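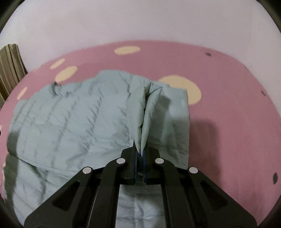

May 9, 2026

Came in on a quiet Saturday to get the batting notes in order before they slide out of my head entirely. The kettle is on, the radio is on, and the long table is mine for once, so forgive me if this runs on a bit.

**Where we were**

The question left over from January is still the same one: why does the recycled wool batting from Tredow shift after washing when the Curnby cotton, sewn with the very same stitch spacing, stays put? I had been blaming the wool itself. Barnabás Dobos has been telling me since winter that I ought to look at the thread tension first, and I'm sorry to say I wrote that down and then didn't do it. I did it this week. He had a point, though I don't think it's the whole story.

**Sample squares**

Cut new squares from the same roll as before, same cover cloth, and sewed them on the Correa with the walking foot. The old foot drags the top layer along no matter how gently you feed it, and I'd like to stop arguing with it. Tension set looser than last time, then looser again for the second batch. The looser ones look a little sloppy on the back, small loops here and there, but they lie flat and they feel lovely in the hand – much more like a bed cover and less like a place mat.

All the wool was the 200 gram weight. I had hoped to do the heavier one as well, but the delivery from Zolbridge came with the wrong roll in it, a polyester blend that we never ordered. I've left it by the back door with a note taped to it. Please don't cut into it, however tempting it is for pillow forms!

**Washing**

Ran three washes on each batch, gentle cycle, cool water, and dried everything flat on the rack. I did cheat on the last load and used the low-heat dryer for one square, and I've marked that one with a safety pin in the corner so it doesn't get mixed up with its brothers and sisters. Don't take the pin out, please.

What I found:

- Tight tension: wool gathered along the stitching and left thin places in the middle of the channels. Same as January, and no surprise.
- Looser tension: a good deal better. Some drifting toward the bottom edge, but you have to hold it up to the window to find it.
- Loosest tension: hardly any drifting, but two of the seams had popped stitches by the end.
- Cotton: dull and dependable, bless it.

The pinned square from the dryer shrank more along the length than across. I expected some of that, but I'd have guessed it the other way around, going by how the batting pulls apart in your fingers. I want to repeat it before I say anything clever.

**Rub test**

The rub tester did its full 1,000 strokes on the cover cloth while I ate lunch. A bit of fuzz, no holes, and the color held. There was some fiber creeping through the weave on the wool side, fine little hairs you feel on your palm before you see them. The tight squares were worse for it than the loose ones, and I don't have a good explanation. Maybe the needle holes are stretched open when the thread is pulling on them? I'd be glad to hear from anybody who has a better idea.

A layer of thin scrim between the wool and the cover would probably settle the bearding, and it would add a step we'd all grumble about. I have almost a full bolt of it under the cutting table, so it costs us nothing to try.

**Other bits**

The iron is spitting again. I emptied it and ran clean water through, and it behaved for the afternoon, but keep a press cloth handy if you're doing anything pale.

I also moved the curved needles into the tin with the blue lid. They were loose in the drawer with the chalk and I've stabbed myself for the last time. The spare walking foot is in the Correa's accessory box now, where it should have been all along.

Someone left a very nice binding sample on the windowsill, mitered corners and all, with no name on it. If it's yours, come and tell me how you got the corners so crisp, and take it home before the sun fades it.

**Next**

- Repeat the middle tension with a slightly longer stitch, wool only.
- Scrim layer on half of those.
- Dryer shrinkage again, this time marking the grain direction on the batting *before* cutting, which I forgot.
- Call Zolbridge about the roll.
- Ask Barnabás what needle he had in when he did his sample in the winter. It's still the best one on the wall, and his note only says "the usual."

Squares are drying on the rack by the sink, wool on top, cotton below. Please leave them until they're properly dry in the middle.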